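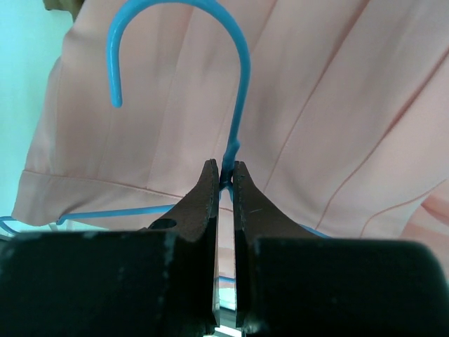
Wire clothes hanger
By Rigoberto Ospina for the Kevimon household encyclopedia. Last edited Wed 9 May

A wire clothes hanger is a length of steel wire bent into shoulders and a hook, made to hold a garment by its own weight. I've written up most of the closet entries for this site, and this is the one I kept putting off, mainly because I own so many of them and have opinions (sorry in advance!).

Construction

The basic kind is one piece of wire. It gets bent into a flattened triangle, the two ends meet at the top, and one end is wrapped around the other to make the neck. Whatever is left over becomes the hook. The twisted neck is easy to see on the sky-blue one at the top of the page, with the hook curving over and ending in a rounded tip. I like a rounded tip – a raw cut end will snag a knit before you've even got the closet door shut.

Coated and uncoated

Bare wire hangers are the ones you bring home from the cleaners. They're thin, they bend if you look at them wrong, and in a damp closet they can rust and leave a brown line across the shoulders of a white shirt. Plastic-coated ones have a colored skin over the wire. The coating keeps moisture off the metal, and some of them are a bit grippier, though a really glossy one can be every bit as slippery as bare wire. Check the coating now and then. Once it cracks, usually at a bend, the rust starts right there and spreads underneath.

What to hang on them

Shirts, blouses and light dresses do fine. Pleated things are better hung than folded, I think, as long as the pleats fall straight and aren't squashed against the next hanger. Heavy coats want something wider, and sweaters should go in a drawer, full stop. I hung a wool cardigan on a wire one last December and it grew two little horns at the shoulders that took a good steaming to get out.

Skirts are their own problem. If there are ribbon loops sewn inside the waistband, you need notches in the hanger or they slide right off. Rubber bands wound around each end will do in a pinch. See also the Trelutum entry on clip hangers, which covers this a lot better than I can.

Storage

Empty ones tangle. I keep 12 spares on a separate hook, all facing the same way – my sister faces hers backward and we've stopped discussing it.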